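Two arms and a kitchen table

The unit at the back of the Hemmin yard used to be a joinery, and the floor still has the bolt holes where the bandsaw stood. Five households share the rent now. There is a lathe, a kiln that belongs to the pottery people and, against the far wall, the project that has taken up most of Wiroj Sombatkul's weekends for the past two years: a pair of robot arms that he and his friends are teaching to clear up after breakfast.

The group calls it Javeo. The name came from a misheard joke on the first evening and has stuck to the invoices, the group chat and the label on the fuse box.

Sombatkul repairs lifts for a living. He bought the arms second-hand from a packaging firm that was closing its Lavstead site, and paid £2,539 for the pair with one controller and no manuals. The second controller cost another £290 and arrived with a cracked case. He drove everything home in July in a borrowed van, wrapped in duvets.

"I thought we would have them moving by the end of the month," he says. "It was November before both of them did anything on the same day."

Much of that time went on the frame. The first version was made from timber, which was what they had, and it flexed. When one arm stopped quickly, the other one shook, and a gripper sent to a particular spot would land to one side of it. Jerome Dimaculangan, who joined after coming in to use the lathe, took the whole thing down and rebuilt it in metal. He also insisted on bolting it to the floor, and two of the old bandsaw holes turned out to be in the right place.

The table was the next argument. A bare top was too hard on the grippers, which tended to come down a few millimetres low in the early days. Lamduan Kaewkla tried a camping mat, a yoga mat and an offcut of carpet before settling on a smooth brown covering that she could wipe clean and pull tight at the edges. She changes it when it gets scuffed.

Kaewkla also sets the table. Each session begins with a fresh arrangement, and she has firm views on how it should be done. Everything has to be something a person might really leave lying about. Cups go over on their sides as often as they stand up. Lids are left on pans. She keeps the objects in two crates under the bench and will not let anyone else pack them.

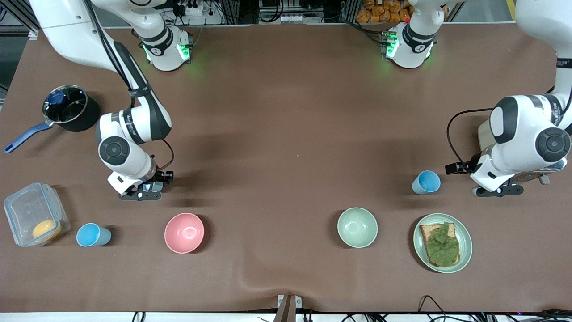

The method the group uses is slow but not complicated. One person guides the arms through a job by hand while the computer records every joint position. They do the same job again with the objects moved, and then again. After 50 recordings the software can usually make a fair attempt by itself. After 100 it is normally good enough to be left alone for a few minutes, with someone near the stop button.

Cups were the first success, and bowls came soon after. Bowls need the fingers to go over the rim, one inside and one outside, and for weeks the arms would squeeze too early and push the bowl across the table. Kamol Srithong fixed that by slowing the last part of the approach to a crawl. It looks painfully cautious, but the pottery people have stopped hiding their work.

Plates are still a problem. A flat plate gives a two-fingered gripper very little to hold, and if there is food on it the plate must stay level as well. The present plan is to use both arms, one at each side, lifting together. Srithong has written the timing code three times. On a good evening it works more often than it fails.

Saucepans have their own difficulty. A long handle is easy to grip, but the weight is all at the other end, and a loose lid will slide as soon as the pan tips. Dimaculangan wants to make longer fingers with rubber faces. Sombatkul would like to leave pans until the plates are done.

Money is tight and the group prefers it that way. Apart from the arms and controllers, most parts have come from skips, online auctions or the shelves at Hiremska, the surplus shop on the ring road. Everyone pays the same amount each month and there is a rule that no single purchase can be made without two people agreeing to it.

Liette Després, who looks after the workshop bookings, was against the project at the start. She was worried about noise and about children walking in during open days. The arms now run at reduced speed whenever visitors are in, and there is a line of tape on the floor that nobody crosses while the power is on. She has since recorded a few sessions herself and is said to have the steadiest hands of anyone in the building.

The next job on the list is sorting – cups in one crate, bowls in the other – and after that, perhaps, a sink. Srithong has already priced up waterproof sleeves. Sombatkul has asked him to wait until the plates are finished.

The workshop is open to visitors on Saturday mornings, and the arms are usually switched on by ten.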